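Régler un pupitre de direction et placer un petit chœur d'enfants dans une salle polyvalente

La méthode décrite ici vaut pour un chœur scolaire à deux ou trois voix, accompagné au piano droit, dans une salle sans scène fixe. Elle a été mise au point à l'école de musique Griffiths et suppose que le piano a été accordé après son déplacement.

1. Mesurer la réverbération

Frapper dans les mains au centre de la salle, portes fermées, puis écouter la queue du son. Si elle dépasse nettement une seconde, prévoir des tempos plus lents et des consonnes plus courtes. Une application de mesure donne une valeur par bande de fréquences ; relever celle de 500 Hz et celle de 3000 Hz. La première renseigne sur le corps des voix, la seconde sur l'intelligibilité du texte. Refaire la mesure rideaux tirés.

2. Placer le piano

Le piano droit se place de biais, dos tourné vers le mur latéral, de façon que l'accompagnateur voie le chef sans tourner la tête. Garder un passage derrière le tabouret. Couvercle fermé pour les répétitions, entrouvert au concert si le chœur couvre le piano.

3. Disposer les voix

Former un arc de cercle ouvert sur le public. Les voix graves se tiennent au centre, les sopranos réparties de chaque côté – cette disposition aide les enfants qui perdent leur ligne dès que la mélodie passe ailleurs. Les plus petits devant, sans gradin. Les autres sur des praticables, le dernier niveau contre un garde-corps.

Laisser entre deux chanteurs la largeur d'une chemise à partitions ouverte. Un chœur trop serré s'entend mal lui-même et monte le volume.

4. Régler le pupitre

Régler le plateau à hauteur du sternum, légèrement incliné. Le chef doit lire sans baisser le menton et battre la mesure au-dessus du bord supérieur. Serrer la molette à fond avant de poser la partition d'ensemble.

5. Donner le ton

Donner l'accord au piano, de la basse vers l'aigu, puis attendre. Faire fredonner chaque pupitre bouche fermée, sans vibrato. Pour une pièce a cappella, reprendre l'accord au diapason et vérifier la dernière mesure : une baisse d'un quart de ton sur trois strophes est courante chez les débutants. Dans ce cas, travailler les notes répétées et les tierces descendantes, phrase par phrase.

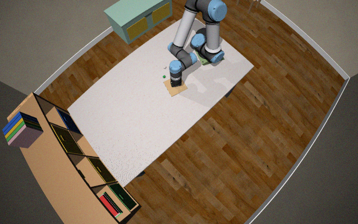 Gifty Bawa signale que, dans une salle très sèche, l'arc de cercle doit être resserré, faute de quoi les deux extrémités se décalent dès la deuxième phrase. Elle conseille aussi de donner le départ sur une mesure complète, y compris pour les pièces qui commencent en levée.

6. Vérifier depuis la salle

Confier la battue à un élève avancé et écouter depuis le dernier rang, puis depuis un côté. Noter les mots perdus directement sur la partition. Corriger d'abord la diction, ensuite l'équilibre – dans l'ordre inverse, l'équilibre est à refaire. Marquer enfin au sol la position du pupitre et des praticables avec du ruban repositionnable.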